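Report on the Visit to the Prudholm Residence Kitchens
October 26, 2003

The delegation was received at the main entrance by Ilse Van Dijk, head of housekeeping, and Stavros Ivanov, who manages the apartments. Prudholm lets furnished units to visiting staff of the Mesirell school, and each unit has its own kitchen. The purpose of the visit was to see how tableware is kept between tenancies. Two kitchens were open to us.

The Shared Tableware
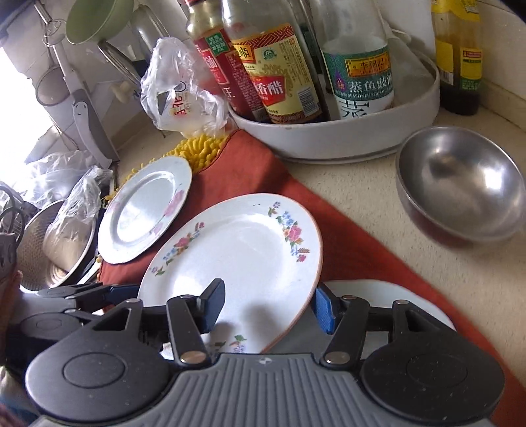
Tableware at Prudholm is bought secondhand and is seldom replaced as a set. Ms. Van Dijk explained that the residence holds 800 plates, most of them acquired in April from the Babić hotel when it closed. Patterned pieces are kept in use as long as the glaze is sound. The large white plate with floral sprays on its rim and a thin brownish-orange edge belongs to the older stock, and several members of the delegation asked whether more could be obtained. They could not.

Plates are checked by hand at the counter. Chipped pieces go to the Vindura workshop - five were sent this year - and the remainder are returned to the unit they came from.

Stacking and Storage

Mr. Ivanov then spoke on counter space, the main complaint in tenants' letters. Bowls are nested and set on top of the plates, with a cloth underneath to protect the surface. Tenants may leave bottled seasonings against the tiled wall, and the corner shelf is also at their disposal. Zdenka Dimitrov asked about the cost of refitting. The estimate stands at 2620 per kitchen, and no decision has been made.
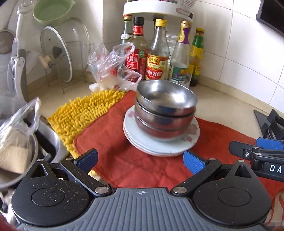 Remarks of the Delegation

Oda Lindholm thanked the hosts on behalf of the visitors. The delegation recommends that a written inventory be left in each unit - at present it is held only in the office - and that a second visit be arranged once the refitting has been decided.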